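Your old chargers have a new home

Friends, if you are anything like me, there is a kitchen drawer at your place that hardly shuts -- cords, earbuds, a flip phone or two. Good news! Drevard will take the whole jumble at its Herkel Street counter through the end of the month, and working phones can earn up to $70 in store credit. Markos Chrysikopoulos brought in a shoebox last February and walked out with a very nice refurbished tablet, which he still tells everyone about. The drive has taken in more than 300 phones so far, so please do keep them coming, and remember to sign out of your accounts first.

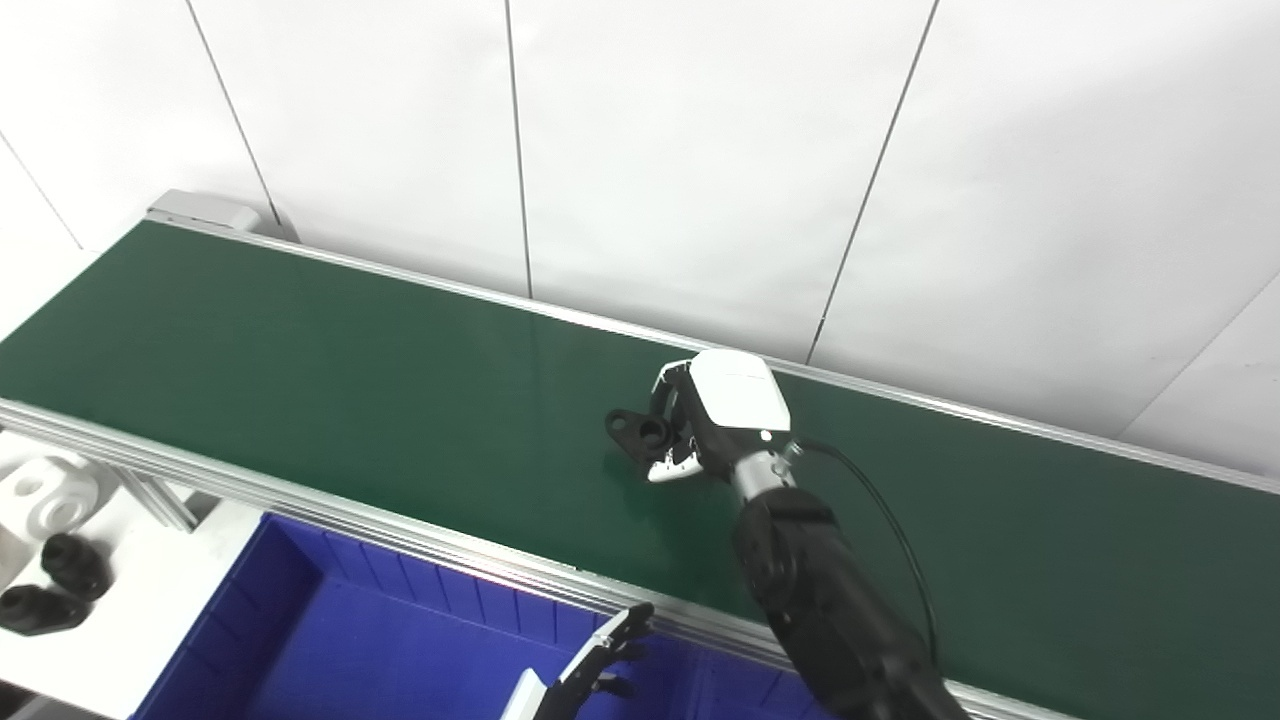 A small black part over the green conveyor belt.

Questions? Ask for Filippos Karras at the counter.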